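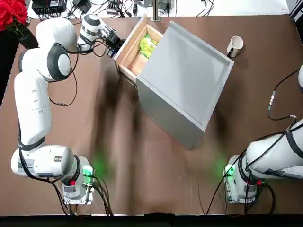

Re: Sourdough starter smells like nail polish, should I begin again?

Tisine wrote:
Good evening to all. My starter is 17 days old and since Friday it has a strong smell of nail polish remover. I feed it one time per day with 50 grams of flour and 50 grams of water. It still rises a little, but then it falls before I come home from work. I have read in one place that I must throw it away and in another place that this is normal. Which one is correct?

Gonville replied:
Do not throw it away. It is hungry. Feed it 2 times per day for a week and the smell will go. I would also mix in some whole rye.

Thibodeau replied:
I do not agree about the two feedings. If a person works all day, this becomes a second job, and there is a lot of flour in the trash. Keep less of the old starter and give it more fresh flour each time. I keep one spoon only. It is still fine by the next evening.

Gonville replied:
One spoon is too little for a starter this young, in my opinion. It needs to be strong first. With mine I tried this too early and it did nothing for days.

Tisine wrote:
Thank you both. I forgot to say that my kitchen is quite warm, because the jar stands on the shelf above the oven. Maybe this is also important? The flour is plain white bread flour, I do not have rye at home.

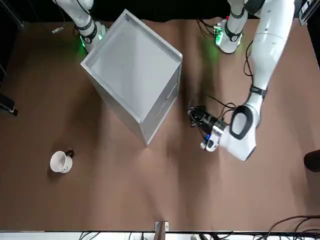
Drernix: the shelf above the oven is your problem, I think. Warm starter eats faster, so it is finished with the food long before you are back. Move the jar to a cooler corner before you change anything else. If you change three things on the same day, you will not know which one helped.

Thibodeau replied:
Yes, I agree with this. And please use cool water in summer.

Gonville replied:
Cooler is okay, but I still say two feedings until it is stable. We can disagree.

Tisine wrote:
I moved it next to the window this morning and I will feed it before bed also, only this week. I will write again when I have tried to bake with it.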